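# Do paper bags with twisted handles ever get better, or do I just own 24 of them now?

**Zyanya Camacho**

My kitchen in Olville has one cabinet under the sink, and that cabinet is now a paper bag museum. They all have the twisted paper handles. They all seemed too nice to throw away on the day they arrived. I counted last night, against the advice of my family, and got to 24.

I'm finally sorting through the house and I'd like to put the bags to work. The plan is to load them with small stuff for the donation drop-off: kitchen things, shoes, a griddle I've used twice. But every time I pack one it leans, sags in the middle, and lies down on its side like it's had a long week. Is there a trick to this? And how do you sort things before they go in? At the moment my system is one pile, and the pile is winning.

---

**Szabolcs Fekete**

Just use boxes.

---

**Botond Lengyel**

Boxes are fine if you have boxes. She has bags.

I moved out of a two-story place in May with mostly paper bags, so I have opinions, and some of them are even useful.

Do it on a table. A big one, cleared off as much as you can stand. If you pack on the floor you'll lift each bag by the handles with your back bent, and the handles are only glued to a strip of paper inside the rim. Put the heaviest flat thing in first and stand the bag up before anything else goes in. Then hold it low down on the front and back while you fill it. People grab the rim, the rim is the weak part, and over it goes. 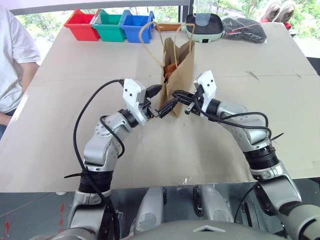

For sorting, I'd get three open bins in different colors and line them up along the back of the table, out of your way. Mine go keep, give, and no idea. Square ones sit flush against each other and don't wander. Only the give bin gets emptied into bags. The no idea bin gets looked at again at the end of the day, when you're tired and will be a lot more ruthless about the fondue forks.

Don't bag the griddle. An electric griddle has corners, weight and a cord, and it will go through the bottom somewhere between your door and the car. Carry it by itself with the cord tied up. Wooden spoons and the like can go in standing up along the side of a bag, but wrap anything pointed. Shoes go in their own bag, soles down, and I don't care how clean you think they are.

Fill to about two-thirds. If the handles won't come together over the top, something has to come out. And carry it from underneath anyway — the handles are for steering.

---

**Shona Maihi**

Agree with all of that except the shoes, which I put in cloth bags. A floppy cloth bag won't stand up for anyone, but shoes don't care.

Also, Zyanya, call the drop-off before you drive over. The one in Zirnberg stopped taking small appliances and I found out at the counter, holding a waffle iron. I still have the waffle iron.

If you end up with bags left over, I line my recycling bin with them. I have 13 at the moment, so I'm in no position to judge.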